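貸出備品・休憩室 点検表(コメント付き)

施設:パーベルグ会館 1階休憩室、給湯室、倉庫
点検日:2022年12月5日(月曜日)
点検者:オスタプ・アントニウク
前回点検:7月

判定の記号
○ 問題なし
△ 使用可、次回までに処置
× 使用中止、または即時処置

1. 出入口と通路

1-1 出入口の扉が最後まで開く ○
1-2 扉のストッパーが床に固定されている △
コメント:ゴムがすり減り、扉を押すと少し動く。倉庫の予備品と交換する。
1-3 通路に物が置かれていない ×
コメント:折りたたみ椅子が給湯室側の通路に立てかけてあった。その場で倉庫に戻した。前回も同じ指摘がある。
1-4 避難経路図が掲示されている ○
1-5 誘導灯が点灯する ○
コメント:点検ひもを引いて非常点灯も確認。

2. 電気

2-1 コンセントに焦げ、変色がない ○
2-2 電源タップの連結使用がない ×
コメント:給湯室で電気ポットと電子レンジが同じタップにつながり、そのタップが別のタップに差してあった。連結を外し、電子レンジは壁のコンセントに直接つないだ。外したタップは倉庫の棚の二段目。
2-3 コードが机や棚の脚に踏まれていない ○
2-4 電気ポットのふたのロックがかかる △
コメント:グロンドフ製のポット。ロックはかかるが戻りが遅い。ばねの部分に水あかが付いている。洗浄してもう一度見る。
2-5 照明のちらつきがない ○
2-6 分電盤の前に物がない ○

3. 卓上と壁面

3-1 机のがたつきがない ○
3-2 天板の角に割れ、ささくれがない ○
3-3 卓上の掛け物にしわやたるみがなく、器が安定して置ける △
コメント:格子柄の青緑のクロスは、左側に波打ったしわがある。熱い飲み物を出す日は、使う前に手で伸ばしておくこと。滑り止めシートを下に敷く案は次回までに検討する。
3-4 器に欠け、ひびがない ○
コメント:陶器の湯のみは全数を手に取って確認。プラスチックのコップは熱湯に使わない決まりを継続。

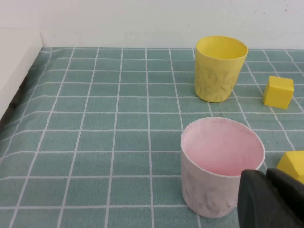 アリーネからは、クロスを敷くなら端を机の下で留めてほしいという意見が出た。子どもが垂れた端を引っ張ると、上の汁物ごと落ちてくるからだという。七月の昼食会のときにも一度言ったが、点検表には載らなかったそうだ。
点検者の回答:もっともな指摘なので、3-5として項目を追加した。留め具は金属製のばね式を避け、面ファスナーにする。金属製は指をはさむおそれがある。

3-5 掛け物の端が固定されている(新設) △
コメント:面ファスナーを購入後に判定し直す。それまでは、子どもが参加する催しでは掛け物を使わない。
3-6 壁面に浮き、はがれ、突起物がない ○
コメント:オフホワイトの壁に、すり跡と小さな黒っぽい汚れがある。汚れは次の清掃日に、薄めた中性洗剤で目立たない所から試す。研磨スポンジは使わない。

4. 給湯室と火気

4-1 ガス栓のつまみが確実に閉まる ○
4-2 ガス管の接続部に緩みがない ○
4-3 ガス管の製造年が読み取れる △
コメント:印字が薄い。業者の定期点検のときに確認を頼む。
4-4 こんろの周囲に紙、布がない ×
コメント:ふきんがこんろの真上の棒にかけてあった。棒ごと流し台側へ移した。移設後の高さで届かない人がいれば、踏み台を使わずに申し出ること。
4-5 換気扇が回り、異音がない ○
4-6 換気扇フィルターの清掃 △
コメント:油の付着あり。交換用が548円、在庫は残り1枚。
4-7 消火器の圧力計が緑の範囲にある ○
4-8 消火器の前に物がない ○

5. 床

5-1 床材のめくれ、段差がない △
コメント:流し台の前の継ぎ目が少し浮いている。養生テープを貼ったが、つま先が引っかかる人がいるかもしれない。修理の見積もりを取る。
5-2 水ぬれがない ○
5-3 足ふきマットの裏の滑り止めが効いている ×
コメント:裏のゴムがぼろぼろで、踏むとずれる。撤去した。代わりが届くまでマットなしとし、雨の日は入口に雑巾を置く。
5-4 椅子の脚のキャップがそろっている △
コメント:椅子は全部で74脚。このうち61脚は問題なし。残りはキャップの欠けか緩みで、黄色い荷札を付けて倉庫の奥に分けてある。荷札の付いた椅子は貸し出さない。

6. 倉庫

6-1 棚が壁に固定されている ○
6-2 重い物が下段にある △
コメント:紙類の箱が最上段に戻っていた。下ろすときは二人で行う。棚に「軽い物のみ」の札を貼った。
6-3 脚立の開き止めがかかる ○
6-4 洗剤類が元の容器に入っている ×
コメント:飲料のペットボトルに移した漂白剤らしき液体を見つけた。中身が確かめられないため、密封して別に保管し、処分の方法を問い合わせ中。飲料の容器への移し替えは今後一切しないこと。
6-5 塩素系と酸性の洗剤が別の棚にある ○
6-6 台車の車輪が滑らかに回る ○
コメント:ムーンの台車はブレーキの効きも良好。

7. 衛生と救急

7-1 救急箱の中身が一覧表と合っている △
コメント:三角巾がない。ばんそうこうは期限内。
7-2 緊急連絡先が電話のそばにある ○
コメント:夜間の番号が古かったので、書き直してから○とした。
7-3 手指消毒液の残量 ○
7-4 卓上の拭き取り △
コメント:掛け物を敷いたまま上から拭くと、下の天板に残った水気に気づかない。使用後は外して天板を拭き、乾いてから敷き直す。壁際はほこりがたまりやすいので、机を手前に引いて拭く。

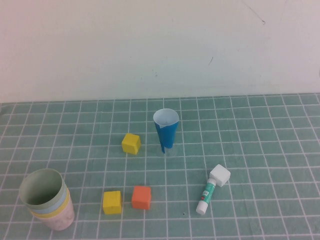

写真2 壁と卓上クロス(項目3-6、7-4関連)

8. 処置の予定

面ファスナーの購入(3-5)
交換用フィルターの取り付けと補充(4-6)
床の継ぎ目の修理見積もり(5-1)
足ふきマットの購入(5-3)
三角巾の補充(7-1)
以上の購入分は、修理を除いて、ほぼ3,000円に収まる見込み。領収書はこの点検表の控えと一緒にとじる。

椅子のキャップは径が二種類あるため、現物を測ってから注文する。測った値は荷札の裏に書いておくこと。

×の項目のうち、1-3、2-2、4-4は当日中に処置済み。5-3は代わりのマットが届いた時点で、6-4は処分が終わった時点で判定を書き換える。書き換えるときは元の記号を消さず、横に新しい記号と確認者の名前を書く。

控えの保管場所:給湯室の引き出し、上から二段目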